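Favunero two-arm table kit

Home / Kits / Arms and grippers

The Favunero is a set of two robot arms for one table. It was developed by Jörg Görtz and Ida Lenz in the shared workshop at Zimgate, and it is sold as a kit that you build yourself. Each arm comes with its gripper, the white covers and a bag of cable clips. The table is not included.

For the building you should plan two evenings. The manual has 14 steps, and after step 4 you must stop and set the zero position of every joint. Please do not skip this, otherwise the elbow will turn too far at the first start.

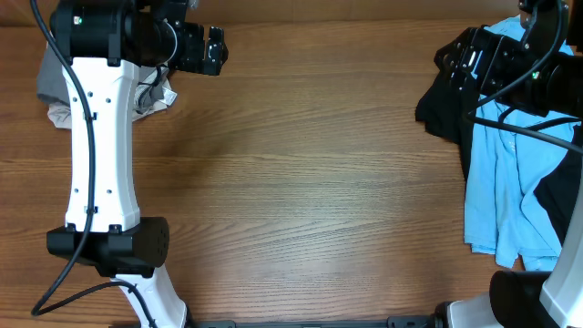
Most customers use the kit for practising with clothes and towels. For such soft things we recommend to close the grippers slowly, at 50 per cent of the speed or less. The value can be changed in the Pinonell software, in the menu "Hand".

Please leave enough cable at the wrist, so that it can turn without pulling. Fasten the clips only when you have moved the arm by hand through its whole range.

Power supply: Hamann, one for each arm, included
Guarantee: 2 years
Delivery: next batch in May

Spare fingers and clips can be ordered separately.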